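Laundry Team FAQ
Nandalum Robotics Club

Most of these were asked at the March open evening. The rest were asked by parents in the parking lot.

What does the Laundry Team do?
We teach a robot to fold. So far this means we fold, over and over, with grippers in our hands, and the robot gets to learn from the recordings. Your mother has been told and finds it very funny.

Do I need to know how to code?
No. You need to be able to pick up a shirt by the hem without swearing. Coding starts in week six, by which time you'll beg for it.

What does a practice session look like?
You work in pairs at the bed. One folds, the other keeps the log, and you swap after 20 tries. A try ends when the shirt is folded or when you both agree to stop looking at it.

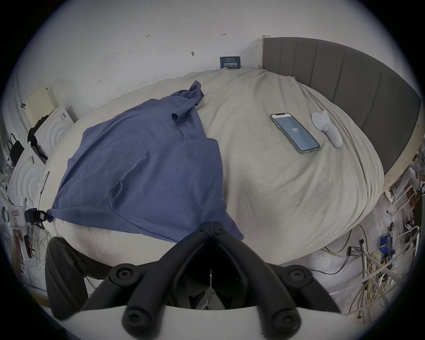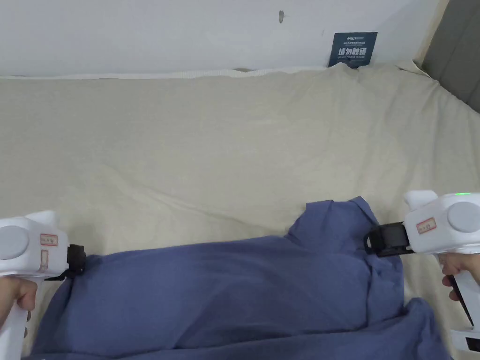 Why shirts? Why not towels?
We did towels last year at Solberg. Towels are rectangles. The Tinora Cup judges give 8 points for a towel and 15 for anything with a collar, and we are greedy.

My folds are terrible. Is that a problem?
Bad tries stay in the log, marked as bad. Please don't delete yours. Wenche Lundgren, our coach, reads the logs and she can tell.

Can I squeeze the trigger harder if the cloth slips?
You can, and it will slip anyway. Open the jaws, back off, and take a bigger pinch.

Can I bring my own laundry?
Clean, yes. We had to add the word "clean" after the Gullar meet.

How long until the robot can do it alone?
It has managed a sleeve.

How do I join?
Come by at 4 p.m. and ask for Wenche. Short sleeves are best, and leave dangly bracelets at home. Sign-up forms are on the shelf by the door, folded by hand.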